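3.2 Recognition of support staff

Interviews at the Plisbridge and Altham primary schools covered ten members of support staff, among them cleaners, cooks and crossing wardens. Each was asked how pupils addressed them.

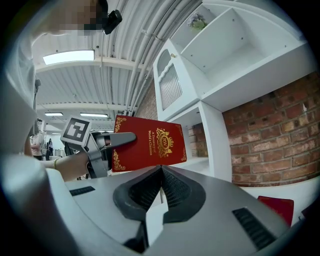
Does length of service affect how well pupils know a staff member?
Staff with seven or more years in post were greeted by name more often, though only at Altham.

Figure 4. A Treasury of World's Classics, red cover with gold ornament.

Baptista's coding scheme was applied to all transcripts.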